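Hestham Paper Mill Open Day: Notes From the Visitors' Side of the Rope

The mill at Hestham opens its gates to the public once a year, and on Thursday, March 28, 2019, it did so in sideways rain. The parking field had been described in the leaflet as firm. I left one shoe print in it that will interest geologists.

Tours left from the old weighbridge office in groups of 9. You were issued earplugs, a hairnet and a sticker with your group color on it, and then you stood in a corridor and read the fire notices until your color was called. Orange took a while. I can tell you where every extinguisher on the ground floor is.

The first stop was the pulper, a steel tub the size of a backyard swimming pool where bales of used office paper go in at the top and something like oatmeal comes out below. Our guide had a good loud voice and a gift for comparison. Everything was like food. The pulp was oatmeal, the screened pulp was buttermilk, and the stuff they skim off, staples and tape and the little plastic windows from envelopes, was gravy. A boy in our group asked to touch the oatmeal and was allowed to. He reported that it was fine.

From there you climb a metal stair to the gallery over the paper machine itself. It is called Roria, after the coastal steamer that brought the first parts up the river, and it is 300 feet long from the wet end to the reel. The wet end is a fast, shallow sheet of gray water running over a mesh. A few yards on it has decided to be paper. I watched that stretch for most of our time up there and could not pick the moment when it happens. The dry end is warm, loud and smells like ironing, and it was the most popular spot on the tour, given the weather.

The talk came next, in the training room on the second floor, with folding chairs and a radiator that everyone tried to sit beside. The subject was fiber length, and it ran well past the time printed on the program. I now know that a sheet of paper can be recycled only so many times before the fibers get too short to hold on to each other, a condition I recognized by the end of the talk.
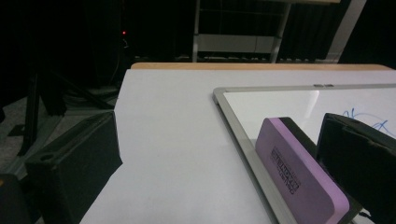

Page 2

Questions were mostly about the smell, which the mill says is much better than it used to be. One man wanted to know why his egg cartons had gotten thinner. He was told that Hestham doesn't make egg cartons. He asked again, in case.

The finishing hall is where the big reels are cut down and wrapped. Two grades come out of it: Skirnard, a cream writing paper sold in boxes, and Babaei, a heavy drawing sheet with enough tooth to sand a door. Each reel gets a number chalked on the end, and reel 2567 went by while we stood there - to no applause, though I thought about it.

You exit through the shop. The Skirnard boxes were marked down on account of a dented corner, and I bought two, having no one to write to. The cafeteria next door was doing soup and a roll, and after the morning's comparisons I went with a sandwich.

If you plan to go, the bus is the better bet. Route 156 stops right at the gate, and the last one back leaves shortly after the shop closes. Wear shoes you don't love. The gallery stairs are steep, and there is no elevator to the upper level, but the pulper and the finishing hall are both on the flat. The mill shuts down for maintenance in August and doesn't run tours then, so don't turn up hoping.

Admission was free. The earplugs were mine to keep.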